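Refinishing a Wooden Serving Tray

Filed under: Workshop, Wood Finishes
Tested by Hường Lục

A tray that feels rough after washing has raised grain. Sanding and a fresh coat of oil will restore it. Allow two days, most of it drying time.

Supplies
Sandpaper, 101 grit is not sold, so start at 120 and finish at 220
Food-safe mineral oil or a hardening oil such as Skematum Clear
Lint-free rags
Masking tape, low tack

Preparation
Wash the tray with dish soap and warm water. Stand it on edge overnight. Trays laid flat dry on one face only and may cup.

Mask any painted trim before sanding. Press the tape down with a fingernail along the inner corner, where oil tends to creep under.

Sanding
Sand with the grain, using a cork block. Keep the block flat near the rim; tilting it cuts a groove that shows after oiling. Wipe with a damp rag, let dry, and sand once more with the fine grit. Vacuum the corners.

Oiling
Apply a thin coat and leave it for 20 minutes. Wipe off everything that has not soaked in. Repeat the next day. A 200 ml can is sufficient for several trays. Pull the tape while the last coat is still fresh, at a low angle, toward the oiled side.
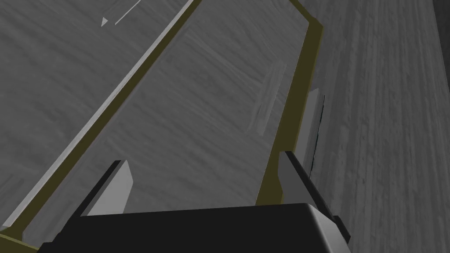 Gray wood-grain surface with khaki-yellow border strips.

Gray surfaces
Clear oil darkens gray wood and can turn it brown. Test on the underside first. If the color shifts too far, use a water-based matte finish. Printed wood grain must not be sanded at all; clean it with a soft cloth and mild soap.

Rags
Spread oily rags flat outdoors until stiff, then discard. Do not leave them in a pile. Hardening oils give off heat as they cure and can ignite.

Updated 16th November. Drying times corrected by Bình Hoàng.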